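Can a machine do any real chores yet? (house or shop)
General Discussion > Automation
Page 1 of 1

grommet_ed
Posted 7:40 am
Ok serious question, no hype please. My sister in law got told by a sales guy at Droveva that in a year she wont need anyone to close up her laundromat. Wipe down, fold the leftovers, bag the trash, mop. She has 9 folding tables and one part timer. I say no way. She half believes it. What can these things do TODAY, with no one standing next to them?

slowfeed
Posted 8:02 am
Floors. That's my list.

pantryghost
Posted 8:15 am
Floors and maybe windows if your windows are big and boring. We have a Urio floor scrubber at the shop, runs at night, fine. Gets stuck on the air hose maybe once a week. I would not let it near anything it had to pick up.

tannersbench
Posted 8:31 am
Depends what you call a chore. Moving a tote from A to B, solved for years. Anything soft is the problem – towels, bags, cords. A towel never lands the same way twice. Machine has to figure out where the corner is before it does anything and that's the part that takes forever.

grommet_ed
Posted 8:50 am
That's what I told her. Droveva video shows it folding a shirt but the shirt starts out flat on the table. Who gets the shirt flat? You do

kiln_and_kettle
Posted 9:26 am
Going to disagree with the doom a little. I do paid demo work on and off, where people do the chore holding a gripper in their hand and the recordings go to train the arms. Last job was in July. You learn fast what a two finger gripper is bad at. Pump bottles, awful. You can pick one up no problem, but pushing the top down while holding it still wants a second hand or something sticky under it. Cloth was better than I expected once you stop trying to use it like fingers. Took me 200 tries at one wiping task before it stopped feeling stupid.

Same place in both of these, grippers in hand.

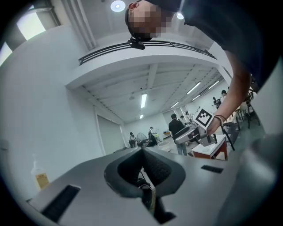
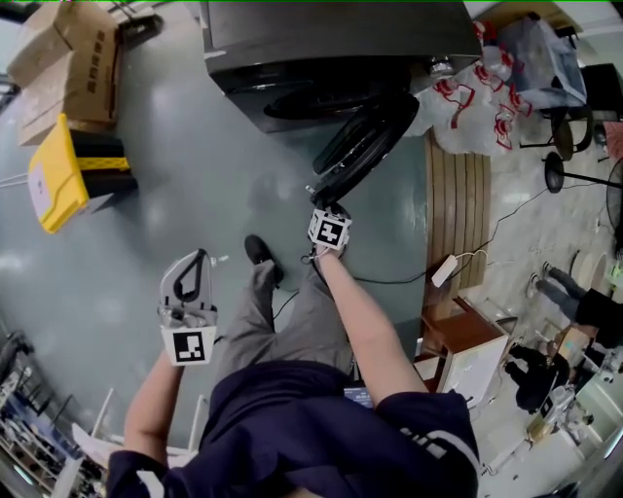 slowfeed asked whether any of that gets you to a robot closing up a laundromat, and said in his view it doesn't, it gets you a robot that can wipe the one counter it practiced on. Move the soap a foot over and you start again.

kiln_and_kettle
Posted 9:58 am
Two years ago I'd have agreed. The ones I've seen lately handle the soap being moved. They don't handle the soap being empty. It will pump an empty bottle all day and then wipe with nothing on the cloth, and report done.

pantryghost
Posted 10:04 am
so like my nephew

tannersbench
Posted 10:20 am
That's the whole thing tho. Doing the motion is one problem, knowing if the job got done is another. A part timer sees gum under the table and goes and gets the scraper. No one wrote "gum" on the closing list.

Also clutter. Real shops have cords on the floor, boxes, a stool someone left out. I moved 4 machines last spring to make room for an Etstead cart and it still stops dead at a floor mat. Floor mat!

mothercord
Posted 10:47 am
Etstead owner here, ours goes over mats fine. Did you set the ground clearance after install? Ships low.

tannersbench
Posted 11:01 am
Did not know that was a setting. Will check tonite.

mothercord
Posted 11:05 am
Under service menu, second page. You need the dealer code, it's on the inside of the battery door.

slowfeed
Posted 11:30 am
Back to OP. What does the contract say happens when it quits at 10 pm with half a load on the table? If the answer is someone drives over, you still have a part timer, you just have one who's mad at you.

grommet_ed
Posted 12:12 pm
Asked her. Contract says remote support, business hours. Laundromat closes at 10. So.

kiln_and_kettle
Posted 12:25 pm
Yeah I wouldn't sign that. I'm more hopeful than most of you but I'd tell her wait. Or ask for a trial on her own tables with her own towels, out of the dryer in a heap, no one from the company touching anything. Darnavgate let a friend of mine do that for dish racks and he sent it back after two weeks, no fight about it. It did the plates ok. Lids and sippy cups it just kind of stared at.

pantryghost
Posted 12:31 pm
Heap test is a good one. Fitted sheet goes in the heap or it doesn't count

grommet_ed
Posted 12:44 pm
Sending her the heap test. Will post back if Droveva says yes, not holding my breath. She's keeping the part timer either way, she told me that just now – he's the only one who can get the change machine open.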